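4. Alarm use by guards at vehicle entrances

4.1 Sites and records

The study covered 21 hotels and guesthouses in Rallik that keep a guarded parking area. All of them had been told by the city police to review their gate procedures after the car bombing in the Elto district, and all had a written plan by the time of our visits. The plans were much alike. Most had been copied from one used by the Matubbar hotel, with the names of managers changed and in a few cases left as they were.

Gate logs were collected for the month of June. They came to almost 3,000 entries, mostly deliveries, taxis and guest vehicles. Of these, 981 were marked by the guard as needing a second check. We did not try to judge whether a second check was justified. The logs give the time and the type of vehicle but seldom the reason, and two sites used the same code for a refused vehicle and for one that was searched and let in. Those two are left out of the comparison in Section 5.

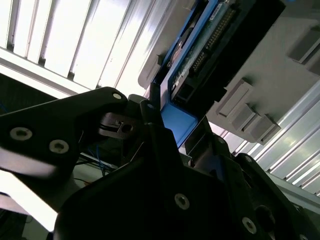
4.2 Interviews

Shanthi Sultana carried out 32 interviews with guards and shift supervisors. Each was held at the place of work and away from the manager's office. The guards were asked to go through what they would do if a driver left a vehicle at the gate and walked off. They were then asked which of these steps they had practiced.

Nearly all said they would call the front desk first. Fewer mentioned the alarm without being prompted. When asked why, several said the alarm would empty the whole building, and that they did not want to be the person who sent the guests outside for nothing. Others worried that the assembly point was in the parking area itself - a fair concern, and one the written plans do not deal with. A supervisor on the night shift said he had raised this and been told to wait for the next revision.

4.3 Finding the alarm

Figure 2. Emergency stop button on a teach pendant mounted on a ribbed metal wall. 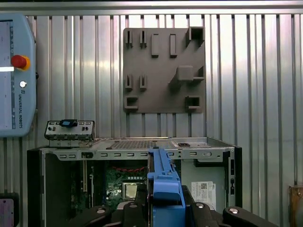 Guards who did mean to use the alarm were not always able to reach it quickly. At sites with the Trosix panel, the alarm key sits in a row with the keys for the barrier and the lights, and all of them are the same size and color. New guards learned the position by heart. Industrial controls are often easier to pick out: the stop button in Figure 2 is large and red, and its yellow collar sets it apart from the small round white button just below it. A gate alarm could be marked in a similar way at little cost. Some managers objected that a button anyone can see is a button anyone can press, and asked for a cover. We have no data on false alarms from covered and uncovered buttons, so the point is left open.

The position of the panel also mattered. In the smaller guesthouses it was inside the lobby, and a guard at the barrier had to leave the vehicle unwatched to get to it. Radios were meant to fill this gap, but the guards reported that spare batteries were kept in a locked office after the day shift ended. The police review did not ask about radios.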